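Skip to content Journal Issues Authors Search Log in

Small Workplace Studies > Articles > Break Habits > Section 4

This site uses cookies to remember your reading settings. Accept Manage

4. When lunch slips: findings from the diaries and visits

4.1 What people wrote down

The 52 diaries were uneven. Some people filled in every line, start time, end time, what they ate, who they sat with. Others wrote "lunch, desk" and nothing more for five weeks. We kept both kinds. A thin diary still says something about how much notice a person gives to a meal.

Most common entry by far: lunch later than planned. The plan was usually noon or half past. The meal itself drifted toward two, sometimes three, and on the worst days merged with the afternoon coffee and was logged as one thing. Very few people skipped outright. This differs from what we had expected from the office studies in Section 2, where skipping was the main worry and lateness was hardly asked about.

Iresha Begum coded the diaries first, Janaka Kanagaratnam coded them again without seeing her codes. They disagreed mostly over one category - whether eating while answering messages counts as a break. Begum said no. Kanagaratnam said it depends on whether the person had moved away from the task they were doing before. We went with his rule, with some regret, as it makes the break totals look a bit healthier than they feel when you read the diaries straight through.

4.2 The slip is social

People blamed workload. Nearly everyone did, in the diary margins and again in the interviews. But the late days and the busy days do not line up very well. Where we could compare the two, the late days were more often days when somebody else in the room had not stopped yet.

One diary keeper at Sivakumar put it like this: "I look over, he's still going, so I do one more thing. Then he looks over and I'm still going." Another at the same site: "Stomach says twelve. Room says one."

Same pattern at Cladirau, where the kitchen can be seen from most of the seats. There the first person to stand up set the time for the whole floor. If that person was away, lunch moved by as much as an hour and no one could tell us why. Tharindu Gamage, who did the Cladirau visits, sat near the kitchen door and noted the gap between the first and second person to stand. Usually very short. People were clearly ready, they were waiting on somebody.

This is close to what the shop floor studies of the last century called pacing, only it runs on rest. It slows the break down and not the work.

4.3 Rooms, doors, tables

We did not set out to study rooms. The rooms kept coming up. At sites with a separate place to eat, diary keepers wrote longer entries about lunch and mentioned other people by name. At sites without one, entries were short and mostly about food. Zendholm (Figure 4) sits somewhere in between, with a table that is used for meals and for whatever else needs a table that day.

A shared table has its own trouble. It has to be cleared. Clearing means asking, and asking means breaking into what another person is doing, so people put it off. Several diary entries from Zendholm are really about this. "Waited for the table." "Table still full, ate in the car." "Moved the stuff myself, felt rude." 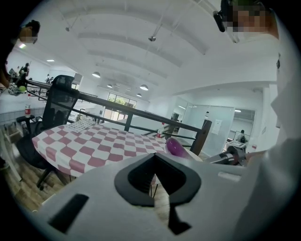

Eating in the car was more common than we thought, and not only in bad weather. In interviews people spoke of the car with real warmth. It is quiet, the radio is there, the door shuts. Igor Danko, who ran most of the interviews, began asking about it directly after the second visit and we should of had it in the guide from the start. Car lunches were shorter than table lunches but rated more restful. We would not lean hard on the ratings. People who choose the car may simply be people who like being alone at midday, and the diaries can't sort that out.

Two managers were surprised by the car entries, one was a little hurt. She had bought new chairs.

4.4 The first one up

Having seen the waiting pattern in the diaries we went back and asked each site who usually gets up first. People answered quickly and, within a site, they gave the same name. The first one up was seldom the boss. More often a long-serving person with a fixed habit: a medication time, a phone call home, a dog in the parking lot that needed a walk.

These people mostly did not know they had the job. When told, some laughed. One was uneasy and said he would have to be more careful now, which was not what we wanted at all.

What happens when they leave? At Fandidberg the first one up had retired in January, before our visits began. Diary keepers there had the latest lunches in the set and the widest spread, and several wrote about him. "Since he left we just kind of forget." The manager tried a calendar reminder. It went off every day at noon and was dismissed every day at noon. By the time of our last visit it had been switched off and a newer member of staff had started heating soup at a regular time. The smell did the work. Diary times at Fandidberg moved earlier in the final week, though with so few entries this is a hint and no more.

We tried to check whether any of this could be put down to age. Not really. Younger staff were just as likely to wait, and just as likely to be annoyed about waiting.

4.5 Food that can wait and food that can't

A smaller finding, and one we nearly left out. What people brought mattered to when they ate it. Sandwiches slipped. Salads slipped further. Anything that needed the microwave slipped less, perhaps becuase there was a line for it and people wanted to be ahead of the line. Hot food ordered in did not slip at all. When it arrived the room stopped, work was left half done, and diary entries for those days were the longest and most cheerful we have.

Tharushi Khan pulled out the ordered-in days and read them as a set. Her notes: more names, more jokes, more mention of weather. Also more mention of going back to work late, and some guilt about it. Whether the guilt cancels the good cheer we can't say. She thinks it does not. The rest of us are split.

Cost is part of this, obviously. Ordering in was rare at sites with lower pay and the people there said so plainly. "Nice when it happens, not on my dime." Any advice that begins with buying everyone lunch will not travel far.

4.6 Limits of the diary data

Diaries change what they measure. Nine of our diary keepers told us they had begun eating earlier just from having to write the time down. We left their entries in and marked them. Taking them out does not alter the order of the sites but it does bring the average later.

Start and end times were written by hand and many were rounded to the half hour. A few people plainly filled in a whole week at once - same pen, same slant, same lunch. Kept if the person could talk through the week in the interview, dropped if not.

Sites were also not picked at random. They said yes, which most did not. A workplace that lets strangers ask about lunch is perhaps already a workplace with a fair idea that lunch matters, and the ones that turned us down may be where meals slip furthest. One refusal came by email with the words "no time for this, sorry, eating at my keyboard."

Night staff are missing entirely. We had two names at Cladirau, neither could be reached at an hour that suited both sides. A midnight meal is likely to follow different rules, with fewer people in the room to wait for, and it should be looked at on its own.

Section 5 takes up the interviews with managers, beginning with the question of whether a fixed lunch hour is worth bringing back.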